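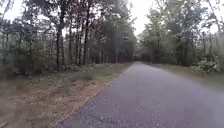 My knee is finally healing and I'd love to start walking on the old forest road near Urio, nice and slow, before breakfast. What worries me is the left side, where the pavement crumbles into gravel and the pine needles begin. Is it all right for a cane?
Sławomir Dudek 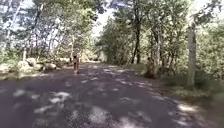 How far should I go the first time? Start with 700 steps out, then turn back while you still feel good.

Oh, I'm so glad you're getting out again! I did this after my own surgery (2 years ago now) and my advice is to keep to the middle, well away from the soft edges, and bring water.
Adeel Bugti 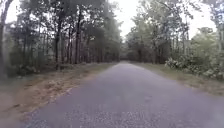
Paved road through the woods, with dirt and grass shoulders

just get a rubber tip for the cane
Jeneck459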